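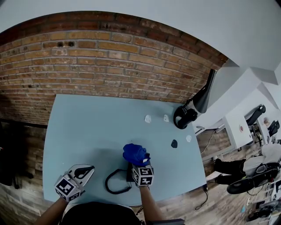 Zokside workroom reopens with brick left bare

The ground-floor workroom at Zokside is back in use after a refit that left its brick wall unplastered and its plank floor in place. The work was carried out by Bodnár, a local building firm, and signed off in December. Regular table sessions resumed on April 10, 2021.

The wall was the main item on the schedule. Earlier plans called for plasterboard over the full length. A survey found the bricks sound, so the board was dropped from the order and the money moved to repointing. The mortar joints are pale against orange, tan and dark red brick. The ceiling and the upper part of the wall are white. Two small holes, drilled side by side near the left end of the brickwork, have not been filled.

Cleaning the brick took longer than planned. Bodnár tested 2 methods on a short section near the door and chose dry brushing over a chemical wash. The surface has had no sealer. Loose dust will be checked again next winter, and a breathable coat may be added then if the joints shed sand.

The light blue worktable stands directly against the brick. It is used for cloth handling and for sorting small flat pieces, among them white ones and a black one. The crumpled blue cloth now in use on it shows up less clearly against the tabletop than a white or dark one would, and Szabolcs Barta, who drew up the room plan, has asked for test cloths in other colors. A white desk stands farther along the room.

"A pale top shows small parts well. It is less good for blue fabric," Barta said. "We knew that when we ordered it."

The dark wood flooring was kept. Boards were lifted only where wiring had to pass, then refitted with screws so they can be taken up again. Cables still run across and over the side of the table. A fixed cable tray was priced at 503 and put off to the next budget, along with new blinds at 727.

The room measures 28 square meters and is listed in the building plan as Vikthorpe. The smaller room next to it, Brilar, keeps its plastered walls and will be repainted later in the year. Bookings for both go through the front office.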